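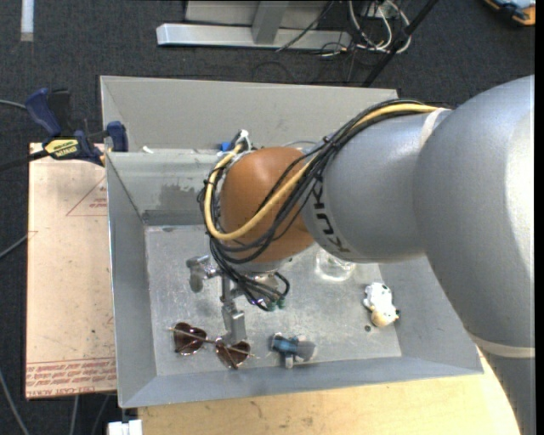 Figure 2. Arm over the bin, finger above the sunglasses. Cables follow the arm along the last link and around the wrist.

Section 2. House Rules for Bin Work

Section 1 got the arm bolted down and talking to the controller. This section covers how to behave once it is. It applies to the Riltberg picking cell and to any cell built from the same plans, including the one at Holroyd, where they have their own opinions about step 6.

Read it once all the way through before you touch the pendant. It takes less time than ordering a new finger.

2.1 Before power

1. Walk all the way around the cell. Look at the floor as well as the arm. Cables on carpet have a gift for finding ankles.

2. Check that the bin is clamped to its support. Push on the rim with your hand. If the bin moves for you, it will move for the arm, and the arm pushes harder.

3. Follow the cable bundle with your eyes from the last link, over the wrist, to the gripper. You want enough slack for the wrist to turn, and not so much that a loop can catch on the rim. Replace any tie that has slid or snapped. Tape is not a tie.

4. Check the small connectors at the gripper. Each one should be fully seated. A connector that is nearly in will work perfectly until somebody is watching.

5. Clear the rim and the ledges of tools, scraps, and coffee. Sheet stock may be stored beside the bin if it lies flat and stays below the rim. The sheet stock may not be used as a shelf.

Note: The clamp handle must point away from the arm's path. If you have to move the clamp, move it before you teach any positions. Moving it afterward means teaching them again, and the log will show who did it.

2.2 Loading the bin

6. Load objects by hand with the arm parked and the drives off. "Parked" means the parked position stored in the controller. It does not mean "over there a bit."

7. Spread the objects out for the first run. A proper heap can wait until the simple layout runs clean. Mix the kinds of object: something thin, something clear, something with an awkward shape. Sunglasses are a good choice, having two lenses, two temple arms, and no obvious place to hold them. Clear containers are another, especially in a scuffed metal bin where everything shines back at you.

8. Put only test objects in the bin. Your own glasses, your badge, and your keys are not test objects. The Itard vision software makes no distinction between property and samples, and neither does the gripper.

CAUTION: Never reach into the bin while the drives are on, even if the arm is standing still. A waiting arm and a stopped arm look exactly alike. The difference is on the controller screen, so look there.

2.3 First approach

9. Select manual reduced-speed mode. Keep one hand on the enabling switch and your eyes on the fingertip. Your colleague may admire the screen for you.

10. Jog the gripper to a point above the object, then lower it in small steps. Stop while there is still a gap. Look from the front and again from the side. A finger that seems nicely centered from one side of the bin may be well off when you take two steps to the left.

11. Check the clearance between the gripper body and the bin walls. The walls slope, so there is less room at the floor than there was at the rim. People who skip this check usually meet the front wall first.

12. If the clearance is good, save the position and give it a name that means something. The controller at Riltberg currently holds positions called "test," "test_new," and "test_new_USE_THIS." Please do not add to the family.

13. Raise the gripper straight up until it is clear of the rim before moving sideways. Straight up means no diagonal, however tempting.

Note: Objects close to a wall or in a corner are harder than objects in the middle. If the finger can't reach one without touching metal, mark the object as skipped and go on. A skipped object costs you one line in the log. A bent finger costs $228, plus the conversation.

2.4 Running and stopping

14. Run the first cycle in manual mode from start to finish. Go to automatic only when everyone is outside the marked area and has said so out loud. Nodding doesn't count.

15. Two people must be present for the first automatic run after any change to the gripper, the cables, or the bin. One of them does nothing but stand within reach of the emergency stop.

16. After any emergency stop, find the cause before you reset. "It seemed fine" is not a cause, and the Estard log form has no box for it.

17. Inspect the gripper fingers and cable bundle every 3,000 picks, and after any contact with the bin, however gentle it sounded.

CAUTION: Do not change speed limits or safety zones to make a cycle finish sooner. Changes to either one need a new risk assessment and a signature from Modupe Ojo. She reads what she signs, so allow time.

Last revised 2022-01-03. Gripper removal and finger replacement are covered in Section 3.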